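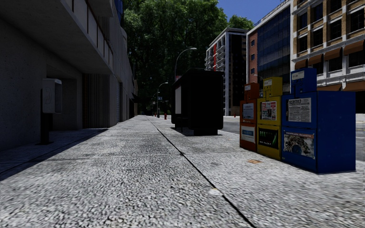 Sidewalk with newspaper boxes and a bus shelter in Sesamen, the simulated city used at the Teris open house.

FOR IMMEDIATE RELEASE

Sultenano Asks for Street Trials in Public View After Teris Open House

Sultenano, the pedestrian group, attended the Teris open house in March and came away with more questions than it brought. Teris wants permission to run delivery robots on city sidewalks. Visitors were invited to watch the driving software at work, and they did, on a large screen, in a computer-made city called Sesamen. No robot left the building while our members were there.

We were treated well. The staff answered what they could, the coffee was good, and the engineers did not hide that the streets were rendered. The invitation was another matter. It promised "a day on the sidewalk with Teris," and several of our members wore walking shoes.

According to Teris, the software has completed 1,193 practice trips in Sesamen. We asked how many of those had ended with a person on staff stepping in. The presenter did not have that figure and offered to send it. We have asked 2 times since and are still waiting.

"I can believe the software does well in there," said Thenmozhi Nambiar, who led the Sultenano visit. "The sky is blue and the sun is out. I would like to see it at 5 p.m. in the rain, outside a school, with trash cans all over the place."

Teris told visitors that weather and crowds can be changed in the software. None of that was part of the program we were shown. When one of our members asked to have a blocked curb ramp added, she was told the session was already set up and that the request would be passed along.

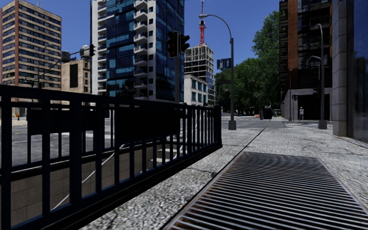 Who steps in if a delivery robot gets stuck on a public sidewalk?

Teris says a remote operator will take over, and a field worker will be sent if that fails. The company gave no response time for the field worker and did not say how many robots one operator would watch.

Nazar Bondarchuk, who spoke for Teris at the open house, told the room that practice in simulation is safer than practice around people. Sultenano agrees, and we said so at the time. Our concern is with what happens next. The permit request, as Teris described it, goes from simulated trips to regular service with only 2 weeks of supervised street running in between. The company calls that period a formality. We would call it the test.

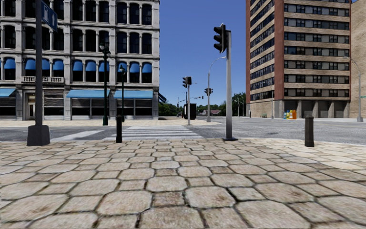
Crossings took up most of our discussion with the company. A robot that hesitates at the curb is in the way of everybody who has a right to be there, and people using wheelchairs or pushing strollers have the least room to go around it. In the plaza view, the zebra crosswalk starts at the curb right by a short black bollard, with pale paving open on the near side. Plenty of real corners are tighter than that, and a good many of the ones our members use have broken ramps. The signal head on the near pole was not lit, either, and we would like to know what the software is told to do at a crossing like that. Teris said its crossing rules are still under review.

The software was originally built by Kaczorowski for moving carts inside warehouses, Teris told visitors. We have no quarrel with that history. Warehouse aisles, however, do not have toddlers or dogs in them, and we asked for a written account of what was changed. Nothing has arrived so far.

Sultenano is asking for the following before any permit is approved:

Release of the full record of simulated trips, including every trip that was stopped or restarted.

A supervised street trial open to the public, on a route chosen by the city.

A phone number on every robot, answered by a person.

Members of the press who would like to speak with Thenmozhi Nambiar about the visit may contact the Sultenano office. Our notes from the open house, including the questions Teris has yet to answer, are available on request.

###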